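16 February 2022
By Raelene Cosgrove

Speaker notes, "Does the Four-Day Week Work?"
Dedley Business Breakfast, 30 minutes with questions

Start without thanking everybody. They want coffee.

Ask for hands: who has read an article saying the four-day week raises output? Most of the room, I expect. Now who has read the study behind the article? Leave the silence alone for a bit.

I should say where I stand. I like days off. I'd take every Friday if someone offered. My problem is with the evidence, and with the people selling it, who are mostly consultants with a program to license.

First claim: "94 percent of companies that tried it kept it." You'll see this one on slides everywhere. I traced it back as far as I could and ended up at a newsletter quoting a webinar. Even if the number is right, look at who gets into it. Companies sign up for a trial when the boss already likes the idea. Firms that dropped out in week three tend not to fill in the exit survey.

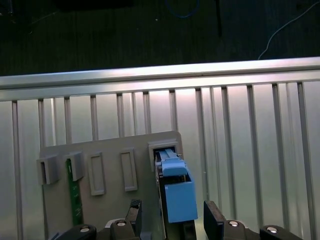 Second claim: people get the same work done in less time. Maybe. In an office with a lot of pointless meetings, I can believe it, and you could cut the meetings on a five-day week too and see what happens. Hardly any trial does that. They change the days, the meetings, the email rules and the manager's attitude all at once, then give the days the credit.

Slow down here. If they remember one part of the talk I'd like it to be this one.

Third claim: staff are happier. Yes, I'm sure they are, in month one. Ask again in July of the second year, when the day off is just how things are and the workload has crept back up. Most pilots last 6 months. I wouldn't judge a diet on that, or a marriage.

Now the Zireck case, since half of you will bring it up anyway. Zireck went to four days, put out a press release, and said sick leave fell. Sick leave did fall. It also fell at their other site in Urnavberg, which stayed on five. The press release left Urnavberg out. I asked them why and got a polite note about "different reporting structures." 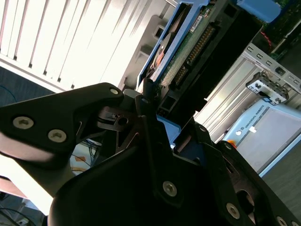

Edeltraud Ammann objected when I ran this section past her: one awkward comparison doesn't sink the idea, the people at Zireck say they sleep better, and I'm holding a day off to a standard I've never applied to open-plan seating or annual reviews. She has a point on the last part. Read her objection out in full and don't be clever about it. My answer is that I'd like to see open-plan seating tested too, and I'd have said so if anyone had invited me to a breakfast on it.

(If running late, skip to Who Pays.)

Fourth claim: it helps you hire. Probably true while you're the only one in town offering it. If all your competitors do the same, the edge is gone and you've still got the schedule to staff. Zürcher found they had more applicants and no more good ones, by their own account. That's a single firm, so I won't lean on it, and please don't quote me as if I had.

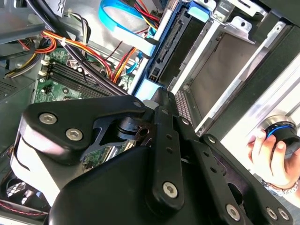 Then there's the question of whose four days. Ask the room who answers the phone on Friday. In most of the write-ups I've read, the salaried staff get the day and the hourly people get a rota. Sometimes the hourly people get fewer hours and less pay, and that's counted as taking part. I'd want that broken out before I believed any average.

Also, "four-day week" covers two different things. Four short days is one. Four ten-hour days is the other, and parents in particular will tell you they are nothing alike. Articles swap between them in a single paragraph. Check which one you're reading about.

Drink some water. Check the clock. 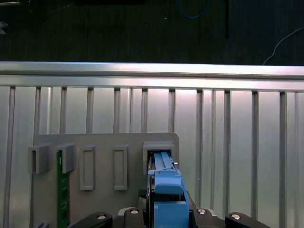

PART TWO: WHO PAYS, AND WHAT TO ASK

A firm with 500 people can cover gaps. A dentist with a front desk of two can't, and I see several of those in the audience. Be straight with them: I don't know of a good study on places that small.

Questions to ask anyone who pitches this to you. What did you measure before the trial started? Who dropped out? What else changed that month? Can I talk to a firm that quit?

If they can't answer the last one, keep your money.

Someone will ask if I'd ever recommend trying it. Yes, if you write down in advance what would make you stop, and give the paper to a person who doesn't report to you.

Questions. Take the back tables first this time.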